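Casero Cloth Folding Notes

README

Maintained by Nermin Türkmen. Written mostly by me, with corrections from Mawuli Abugri, who disagrees with the second half and has been asked to say so in his own file.

What this is

A set of pictures and short written notes on folding small household cloths at a table. Microfiber mostly, plus a few cotton dish towels that got in before we settled on a rule. It covers 100 folding attempts. Each attempt has a note with it, and each note says what state the cloth was in at the start, what fold was being tried, and what the person writing the note thought of the result.

That last part is opinion. Please treat it as opinion. I have seen our notes quoted back to me in a planning document as "quality scores" and they are nothing of the kind. One of us writes "fine" for a fold that another would shake out and start again.

Why cloths

The usual argument is that cloths are the easy end of laundry. Small, flat, four corners, no sleeves. I believed it until I had read the notes through twice. A shirt at least tells you which way up it is. A microfiber cloth picked up by the wrong bit of edge is just a lump, and it stays a lump until somebody finds a corner.

Doğukan Aksoy's view is that finding the corner is the whole job and the folding afterward hardly matters. I think he is overstating it, but the notes lean his way more than I would like.

What counts as a start

We used three words for the starting state and they were a mistake. "Heap," "half," and "flat." Heap and flat are clear enough. Half means anything in between, and more of the notes say half than say either of the others, which should tell you how useful the word is.

Definitions as we ended up using them:

Heap: no full side of the cloth can be followed from one corner to the next.

Half: at least one edge can be followed for some distance, but the cloth is doubled over itself or standing up off the table. Lavender cloth held by a corner, body bunched up like a tent, hem running away from the pinch: 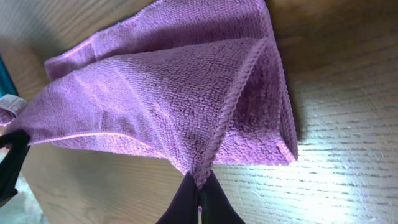
Flat: one layer, all of it on the table, wrinkles allowed.

If you are relabeling, I would split half into two. Doğukan Çınar started doing this and got through one batch before he moved to other work. His labels are in a separate column and were never checked by anyone else.

Edges, hems and labels

Look at the hem before anything else. On the microfiber cloths it is thicker than the body and has a different feel, so it is the one part you can follow when the rest is a mess. It also twists. A twisted hem reads as a fold in a picture, and I am fairly sure that a number of our "folded over" notes are describing a twist.

Care labels are a better landmark than people give them credit for. They are pale, they stick out from the edge, and they don't move along it. The trouble is that some households cut them off. We did not record whether a cloth had its label, so you can't filter on it. Sibel Kocabaş asked for that field early on and I said it was not worth the trouble. She was right.

What "flat" hides
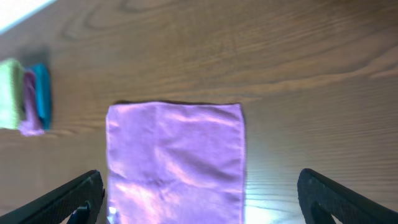 My main complaint about our own notes is that flat became a kind of reward. Once a cloth was spread out, the person writing stopped looking. There is a big difference between a cloth that is flat and a cloth that is ready to be folded well, and we have one word for both. Take the lavender one on the wood table: open, top hem close to straight, and it would pass as flat with any of us. It also has a small fold or curl near the bottom left corner and a bit of a wave down the right side. Fold that in half without dealing with the curl and you can expect an untidy corner, and the note will blame the fold.

So if you want to know why a fold came out crooked, don't start from the fold. Go back to the flat picture for that attempt and look at the corners yourself.

The folds

There are 4 folds in the set.

Half fold. Top edge to bottom edge. The one everyone agrees on.

Quarter fold. Half fold, then side to side. Most of the attempts.

Thirds. Like a letter. Prekby, who lent us their shelf guide, swear by it for cloths that stand on edge in a drawer. I remain unconvinced that it beats quarters for anything thin, and the notes do not settle it either way.

Roll. Included at Mawuli's insistence. There are only 6 of these and I would leave them out of any comparison.

What is in each note

Attempt number
Start word (heap, half, flat)
Fold tried
Cloth color, in plain words
Free text, any length, often too short
Writer's initials

Color was left to the writer. You will find purple, lilac and lavender, and there is no way to tell from the notes alone whether those are different cloths. Do not count cloths by color name.

Known problems

The starting states were not picked at random. Whoever set up the table decided how messy to make the cloth, and people's idea of a mess is tidier than a real laundry basket.

2 writers did most of the notes. Their habits are all over the free text. One never mentions wrinkles.

Soft piles look taller in some light than in others, and terry-like fabric shows pale patches where it catches the light. Several notes call these stains. I would not trust the word "stain" anywhere in the set.

We have no notes on how long a folded cloth stayed folded. Uniyal asked for this, and it is a fair thing to want, but it can't be worked out from what we kept.

Should you use it

For looking at how a cloth behaves between being grabbed and being laid out, yes, I think it is decent. For claims about which fold is best, no. Kastley's write-up made that claim from an early copy of our notes, and I have asked them to take the table out.

Changes

April: start words defined properly, old notes left as they were. Duplicate attempt numbers fixed. Mawuli's objections go in objections.txt once he sends them.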